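Lista de correo del taller compartido Plomeo
Sección: brazos y automatización
Asunto: Re: [plomeo-brazos] Estado de la cocina simulada y criterios antes del montaje en banco
De: Coordinación técnica, Taller Plomeo
Para: plomeo-brazos

Estimados miembros de la lista:

En respuesta al mensaje remitido el sábado por el grupo de montaje, que se reproduce parcialmente a continuación, esta coordinación traslada las aclaraciones solicitadas y fija los criterios que regirán hasta la reunión de agosto.

> El grupo de montaje ha terminado de atornillar las dos bases al
> banco grande y dispone ya de las fuentes y del cableado de parada.
> Antes de dar tensión a los brazos solicitamos que se nos confirme:
>
> a) si la disposición de objetos en la simulación es definitiva;
> b) si la tarea del microondas sigue en el programa o se aplaza;
> c) qué versión de los dedos debemos imprimir, dado que en la
> carpeta común conviven la de Usura y la nuestra.
>
> Rogamos asimismo que los ensayos se archiven con un nombre
> reconocible. En la última revisión fue imposible saber qué
> episodios correspondían a la encimera nueva.
>
> Grupo de montaje

Sobre el punto a). La disposición no es definitiva, aunque sí lo es la encimera. Se mantiene el tablero blanco, con el microondas a la izquierda, la cesta ovalada al fondo y el aparato de frente acristalado a la derecha. La lata queda como único objeto pequeño. Se adjunta la vista superior que se empleará como referencia para colocar las piezas en el banco real; las cotas figuran en la hoja de cálculo de la carpeta común y prevalecen sobre cualquier medida tomada a ojo.
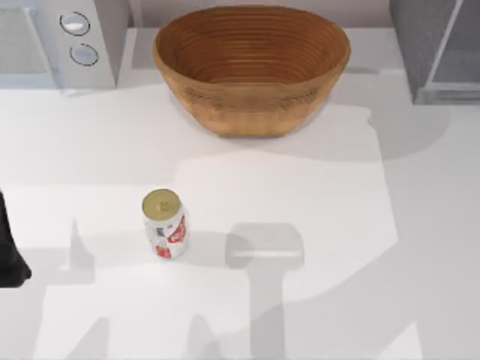
Figura 1. Vista superior de la encimera simulada, con la lata en la zona despejada y las sombras de los dos brazos.

Varios miembros han preguntado si conviene desactivar las sombras para aligerar el cálculo. El criterio de esta coordinación es conservarlas. El banco de Plomeo tiene la luminaria encima y los brazos proyectarán sombra sobre el tablero en casi cualquier postura; un modelo de visión entrenado sin ellas nos obligaría a repetir trabajo. Quien necesite ejecutar pruebas rápidas en su equipo doméstico puede desactivarlas en su copia local, siempre que no suba esos episodios al archivo común.

En cuanto a los episodios ya disponibles, el recuento del archivo arroja 2,012, de los cuales 442 corresponden a la encimera nueva. Los restantes proceden de la mesa anterior y no deben mezclarse con aquellos en ningún entrenamiento. La separación en carpetas quedará hecha esta semana. A partir de ahora, el nombre de cada episodio incluirá la tarea, la superficie y el brazo utilizado, por ese orden y sin espacios. Los archivos que no respeten la norma se devolverán a quien los haya subido.

Sobre el punto b). La tarea del microondas continúa en el programa, dividida en dos fases. La primera se limita a la aproximación y al contacto con los mandos giratorios. La segunda, relativa al tirador de la puerta, se aplaza hasta que el modelo de la bisagra ofrezca una resistencia verosímil; el actual, tomado de la biblioteca Skanent, cede con demasiada facilidad y daría una impresión equivocada del par necesario.

Se ruega prestar atención a la diferencia entre ambos mandos. Las escalas impresas que los rodean no están orientadas igual, de modo que el ángulo de referencia debe definirse por separado para cada uno. En el guion vigente se aplicaba un mismo valor a los dos. La corrección está preparada y pendiente de revisión por un segundo miembro, como exige el reglamento interno.

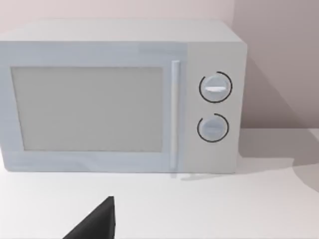
Figura 2. Microondas simulado visto de frente: puerta, tirador vertical y los dos mandos. En primer término, un dedo negro de la pinza.

Esta vista frontal será la utilizada para comprobar la separación entre el dedo y el aparato. Se establece una distancia mínima de 8 milímetros en toda trayectoria que no tenga por objeto el contacto, tanto en simulación como en el banco. El valor podrá reducirse cuando se disponga de datos de repetibilidad de los brazos montados, no antes.

Sobre el punto c). Deberá imprimirse la versión propia de los dedos. La de Usura es algo más larga y no coincide con la geometría cargada en el simulador. Se empleará filamento negro mate y se imprimirán dos juegos completos, uno de ellos de repuesto. El material puede retirarse del armario de consumibles anotándolo en la hoja correspondiente. Los tornillos y casquillos se han encargado a Mateos con cargo al presupuesto de la sección, que para este concepto asciende a 800 euros. Cualquier compra adicional requerirá autorización previa por esta misma lista.

Respecto a la puesta en tensión, se recuerda que no podrá realizarse con una sola persona en la sala. Antes de la primera prueba se verificará la parada de emergencia de cada brazo por separado y después la común, y se dejará constancia del resultado en el cuaderno del banco. Durante las primeras sesiones los brazos trabajarán a velocidad reducida y sin objetos sobre el tablero.

Las observaciones a la disposición de la figura 1 se admitirán hasta la víspera de la reunión de agosto. Se agradecerá que se envíen como respuesta a este mensaje y conservando el asunto, a fin de que queden archivadas en el mismo hilo.

Reciban un cordial saludo.

Coordinación técnica
Taller Plomeo, sección de brazos y automatización

_______________________________________________
Lista plomeo-brazos
Para darse de baja, envíe un mensaje vacío con el asunto "baja" a la dirección de administración de la lista.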